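Wesside College
Department of Textiles and Interiors
Printed Textiles for the Home: Course Handout 7
Pattern, Scale and Repeat in Bedding and Blankets

Module leader: Apinya Phetsri
Handout revised 20/04/2018

Purpose of this handout

This handout supports the lecture on floral pattern in household textiles. Students should read it before the studio session and bring it with them, together with their sketchbooks and a ruler. Terms printed in the glossary at the end may be used in the written paper without further definition.

1. The repeat

A repeat is the smallest area of a design which, when placed edge to edge with itself, produces the whole cloth. In a full drop repeat the unit sits directly beside and beneath its neighbour. In a half drop repeat each column is lowered by half the height of the unit, so that the eye travels on a diagonal. Most large florals use the half drop. A full drop with a big flower tends to produce visible stripes across a wide surface, and these become stronger when the cloth is laid flat.

The height of a repeat is limited by the printing method. In rotary screen printing it is governed by the circumference of the roller. In flat screen printing it is governed by the size of the frame. Digital printing removes most of these limits, although the file must still be prepared with care at the joins.

2. Scale

Scale is the size of a motif in relation to the object on which it appears. A flower that looks generous on a cushion may look mean on a double bed. Students often draw at the size of the sketchbook page and enlarge later, and the line then becomes heavy. It is better to draw one bloom at full size at an early stage, pin it to the wall and view it from the doorway of the studio.

Bedding is seen at two distances: from across the room, when only the largest shapes register, and from the pillow, when the texture of the ground and the small filling motifs matter a good deal. A successful design gives something to both.

3. Layered florals

A layered floral places a bold motif over a quieter printed ground. The ground is usually pale and close in tone, so that it reads almost as a plain colour from a distance. The upper layer carries the strong colour. Lettering is sometimes added as a further element. It should be treated as a shape first and as words second, and its direction must be settled before the repeat is drawn up.
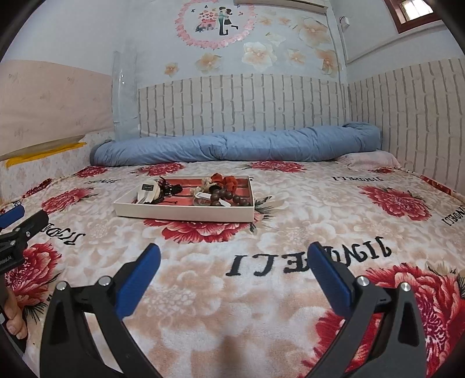
Figure 1. Plush blanket with large red peony-like blooms and black lettering over a cream and pale-peach floral ground.

The peony is a frequent choice for the upper layer. Its outline is simple and rounded, while the petals allow for several tones within one colour. The rose is used in much the same way but demands more accurate drawing at the centre. Poppies and tulips, which have fewer petals, are more often found in flat, two-colour work.

4. Printing on pile fabrics

Pile changes the appearance of a print. Colour sits on the tips of the fibres, and when the pile is brushed one way the shade deepens. Fine lines soften and may close up altogether. For this reason the following rules apply to all work submitted on plush or fleece:

Outlines should be no thinner than 2 mm.
The direction of the pile must be marked on the back of the sample.
Small lettering should be avoided.
Colour matching is to be carried out on the finished cloth and never on paper.

5. Case study: the Drelia range

The Drelia range was drawn by Vilho Lehtinen for the bedding firm Limsakul. The first version used a full drop repeat with a single rose, and sample buyers found it stiff. The second used a half drop and a smaller filling leaf, and the firm ordered 4,000 metres in March. Students should compare the two drawings, which are held in the Flandeo Room, and note how little of the rose itself was altered.

6. Studio task

Prepare one layered floral for a single blanket, using no more than five colours. Submit the repeat unit, a full-size drawing of the main bloom and a written note of over 100 words on the choice of ground. The task is marked out of 100.

Glossary

Ground: the background colour or pattern of a cloth.
Half drop: a repeat lowered by half its height in each new column.
Motif: a single element of a design.
Pile: raised fibres standing above the base of a fabric.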